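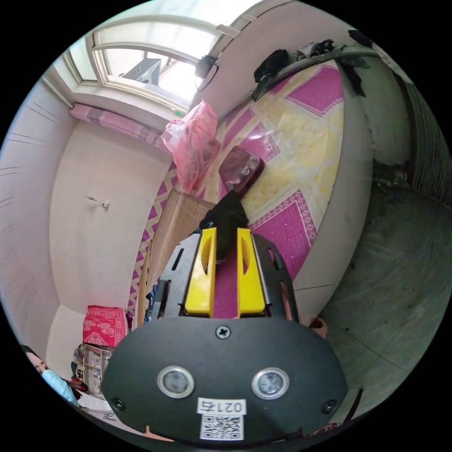 A bedroom: patterned mattress pad on the bed, black clothes heaped by the rail, boxes stacked alongside.

FOR IMMEDIATE RELEASE
May 15, 2022

Wullby opens sign-ups for the Bed First bedroom reset

Hello from Wullby! We're the small home-organizing outfit on the second floor of the Juteo building in Zustcombe, and I get to write the press releases because I'm the one who talks the most. Today I have a fun one. Sign-ups are open for Bed First, our bedroom reset course, and I've been itching to tell people about it since we started trying it out in April.

The idea came from my own bedroom, I'm a little embarrassed to say. I used to start with the closet, get tired, and go to sleep next to a mountain of sweaters. With Bed First you begin with the bed and whatever has landed on it – the clothes, the phone, the bag you hung up and forgot – and you don't open a single drawer until it's clear. Then you move on to the floor beside the bed, which in most homes I visit means boxes (so many boxes!).

The course runs for three weeks, with two evening sessions a week in our workroom. Each group takes up to 14 people, and you do the homework in your own room at your own speed. We cover folding dark clothes so you can tell them apart, washing and airing mattress pads, taking down curtains and getting them back up, and deciding which cardboard boxes have earned their spot. There's a whole session on plastic bags. I fought for that one and I won.

Our friends at Shevchuk, the bedding shop across the street, are giving everyone who signs up a cotton storage sack big enough for a folded pad. They're also letting us use their long cutting table for the folding night, and I can't tell you how much nicer that is than kneeling on a rug.

You don't need to buy anything or own matching baskets. I like a bright, loud mattress pad as much as the next person – magenta diamonds are very welcome – and we won't be asking you to turn your room beige. Bring one bag of clothes you keep moving from the bed to the chair and back again, and wear something you can bend in.

Sign up at the Wullby front desk or by phone during shop hours. Reporters who'd like to sit in on a session are welcome too, just let us know ahead of time so we can save you a chair. You may be handed a pillowcase.

About Wullby
Wullby helps people in and near Zustcombe sort, pack and put away the things they live with. We offer home visits, moving-day packing and evening courses.

Press contact: Wullby front desk, Juteo building, Zustcombe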